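Shared bench notebook, Brorside workshop, back room
December 2, 2023

Continuing from the October pages. Loretta has the arms logged under "dual table rig" in the index, so I am keeping that name even though the rail is now the third version and the table is the second.

State at start of session: both arms powered, both home positions saved, right arm still dropping out of the bus when the shoulder and elbow move together at full speed. Left arm clean since the connector was redone. Wrist cameras both enumerate. Controller is the old Waken box with the fan replaced. Fan is louder than the one it replaced. Leave it.

Bus dropout first. Swapped left and right leads at the controller end. Fault stayed with the right arm, so it isn't the port. Swapped the long lead for the spare. Fault stayed. Pulled the first joint cover on the right arm and found the power pair pinched between the cover lip and the casting, insulation flattened but not open. Rerouted it through the upper notch, where the left arm already has it. Whoever built up the right arm (me) used the lower notch. Ran 18 full-speed moves, shoulder and elbow together, no dropouts. Ran the same again with the gripper closing at the end of each move. One dropout, on the sixth. Not fixed, then, but a good deal better. Barrett thinks the supply sags when the gripper stalls. Plausible. We have no scope here this month, so I have put a larger capacitor on the list and lowered the gripper current limit on the right side until it arrives.

Gripper current limits as they stand:
Left: 305 mA
Right: 305 mA (was unlimited, which was an oversight)

At this limit the fingers hold a plate by the rim when the arm is slow. If the arm is moved fast with a plate held, the plate turns in the fingers. Rubber strip would help. Hauwa has offcuts from the belt job and says to take them.

Rail. Checked all clamp bolts after the move from the other bench. Two were finger tight at the right end. Torqued the lot and put paint marks on the heads so the next person can see if they turn. Rail flex at the center is still measurable with the indicator when both arms accelerate in the same direction. It doesn't matter for this task. It will matter for the peg work Obsa wants to do, and he should read this before he starts. A third clamp in the middle would take most of it out, but the table has a crossbar underneath at that point and the clamp will not close over it. Options are to notch the crossbar or to bolt through the top. I would rather bolt through. Þórarinn owns the table and has the deciding vote.

Wiping task. Same aim as before: one arm steadies a plate, the other wipes, and the result is judged from the wrist view with no help from me. I am driving by hand through the leader arms for now and recording joint positions and both camera streams. No learned controller today.

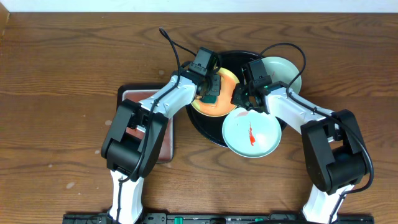

Plate layout is the part I keep changing, and it has more effect on the difficulty than anything done to the arms. With one plate alone the task is easy and tells us little. With several, the support arm has to choose a contact point that does not shove the neighbors. I have settled on three plates sharing the round black tray, the orange one with the yellow rim to the left and the two pale green ones to the right. The red streak down the middle of the lower green plate is the test mark I care about most, as it is high contrast on that color and can be thresholded with a single hue range. The same hue range is useless on the orange plate. I tried widening it and then narrowing it, and either the plate itself is counted as soil or the soil is not counted at all. For the orange plate the scoring has to be done some other way. Two candidates: subtract a clean reference view taken from the same joint pose, or use a soil color far from orange. The second is less work. Loretta suggests blue food coloring in cornstarch paste. I am not against it, but it stains the sponge and then the sponge color changes from run to run.

Tried the reference subtraction anyway. Pose repeatability on the left arm is good enough that the two views line up to within a few pixels at the plate center. At the rim the error is worse and shows as a thin crescent after subtraction. Masking out the rim removes the crescent and also removes any soil on the rim. Accepted for now. A rim pass can be scored by eye.

Sponge handling. The fingers take a sponge well only if it is presented on edge. Flat on the table they close over the top and lift nothing. I made a slot holder out of scrap, two uprights screwed to a base, so that the sponge stands up and the jaws can come down on either side of it. Screws from the Iwasaki assortment, the short ones. The base needs weight, it slides when the fingers touch it off center. Double-sided tape will do until someone finds a bit of steel.

Contact force when wiping is controlled by position only, so it depends on how far into the plate I command the tip. Too shallow and the sponge skates. Too deep and the elbow servo on that side heats up and the tray starts to move. Working figure is 6 mm below first contact, found by lowering the tip until the load reading steps and then adding the offset. This is with the sponge damp. A dry one is stiffer and wants less. Load reading is noisy, so the step has to be averaged over several samples before it is trusted, and that makes the approach slow. A compliant mount between the wrist and the fingers would be the proper answer. Hauwa has drawn one with two leaf springs. It adds length, and at full reach the shoulder is already close to its holding limit. I would want the counterweight question looked at before it is printed.

Tray sliding. Put a piece of shelf liner under the tray and reran a long wipe stroke with the support arm lifted clear. The tray stayed put for straight strokes and still rotated for strokes along one side, which is expected from where the load is. With the support arm on a plate it does not rotate. So the support arm is doing something useful and I can stop wondering whether the task needs two arms.

Cables. Camera leads loop over the arms and are tied at the elbow and again at the base. The loop needs to be big enough for full wrist rotation. The left one was too short at first and pulled the camera out of level by a couple of degrees near the end of travel, and the recordings made that way are no good for the subtraction method. I have moved them to the reject folder with a note. After retying, level holds over the whole range. The right one has more slack than it needs and can snag on the other arm if both cross the center line high. Do not cross high.

Software side, short version. Recorder was writing camera frames and joint samples with separate clocks. Over a long recording they drifted apart enough to see. Both are now stamped from the controller clock on arrival. This includes transport delay for the cameras, which is not corrected. The delay seems constant, so a fixed offset should cover it. To measure it, tap the table with the gripper and compare the load spike with the frame where the tip stops. Not done today.

Buffer size raised to 1,000 samples. It was overflowing silently when the disk was busy. There is now a counter for lost samples and it prints at the end of every recording. If it prints anything other than zero, throw the recording away.

Two items that cost time and should not cost it again:

The emergency stop cuts motor power and leaves logic power on. After a stop the joints report the last commanded position until they are polled again, and if you re-enable straight away the arm jumps. Poll first. I have added the poll to the enable routine on the main branch. The Flommont branch does not have it and I have not touched that branch.

The leader arm for the right side has its wrist zero off by one spline tooth. It was compensated in software in October by an offset that is not commented. I removed the offset thinking it was a leftover and spent a good while finding out why the wrist was rolled. Offset is back, with a comment. Better to pull the horn and seat it correctly when there is a reason to open the joint.

To do, in no special order:
Capacitor for the right supply
Rubber strip on fingers, both arms
Ask Þórarinn about bolting through the top
Weight for the sponge holder
Tap test for camera delay
Bus test again with the gripper closing, full speed, once the capacitor is in
Obsa to say what rail stiffness he needs for the pegs, as a number

Left as follows: arms parked and powered off, controller off at the wall, sponge rinsed and in the holder. The paste does not keep, so mix it fresh. Ratio is on the inside of the cupboard door. Spare right lead is hanging on the hook with the good ones and is good. The long lead I took off also tests good, so it has gone back on the hook next to it.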